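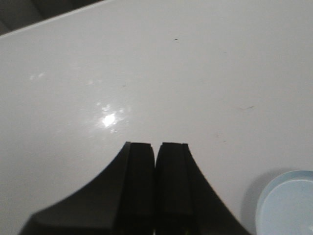 Vesna Yordanov says a gloss white top should never be waxed, and that the grey haze on mine is wax that has taken up dirt. The shop in Urkcombe told me the reverse, that the finish is wearing through and wax would protect it. The table is a secondhand Cosico with a sprayed finish, white gloss, about six years old according to the seller. The haze shows when the light is low and goes when I look straight down. It comes back within a day of wiping with washing-up liquid. A friend lent me a gloss meter from work and the 60 degree readings are 89 near the far end and 74 where people sit. Is this residue or wear, and can it be put right without respraying? I have a bottle of Jikar cream polish but have not opened it.

Posted by pellow_k
Tags: furniture, paint finishes, cleaning

urkcombe_sprayer

Find out which it is before putting anything on it. Residue comes off with solvent and wear does not.

Choose a patch about the size of a hand in the low area. Take three readings and write down the average. Wipe with white spirit on a clean cotton cloth, turning the cloth often, then wipe again with warm water containing a few drops of washing-up liquid, then plain water. Dry it with a fresh cloth. Leave it for an hour and read the same patch again. Open a window and keep the white spirit away from any flame. Try it first on the underside of the edge if that is sprayed too.

If the reading climbs to near 89, the haze was wax, silicone or soap. Do the whole top the same way and stop there. If it stays in the seventies, the surface is finely scratched. A two-pack finish can be brought back with a fine finishing compound on a foam pad, by hand or at low speed. Work along the length in overlapping passes and go lightly at the edges, where the paint is thinnest. A one-pack finish can be done too, but it softens with heat, so do it by hand.

Wax will not protect a sprayed gloss finish to any useful degree. It fills the scratches for a week or two and holds dust.

Two points on the meter. Check it against its own tile first, and keep it pointing the same way each time. If the scratches all run in one direction, turning the meter will change the figure.

Dunmere

I had this on a white table and used a melamine sponge. Came up lovely. Takes two minutes.

urkcombe_sprayer

Melamine sponge is a mild abrasive. It will take a mark off gloss paint and leave a dull spot in its place. Please don't use it on this one.

hob_and_sill

Agree with the solvent test. I would add that too much washing-up liquid leaves a film by itself, particularly in a hard water area, and a haze that is back within a day of washing fits that better than wear does. Wear would not go away in the first place. Use less, and rinse.

Leave the Jikar shut until you know. Most cream polishes contain silicone, and if the top ever does need respraying the silicone makes the new paint pull back into small craters. Geraghty sell a panel wipe for clearing it off, but it is easier not to put it on.

pellow_k

Did the test patch with white spirit, then water. It went from 74 to 86 after the hour. I shall do the rest at the weekend and use less soap.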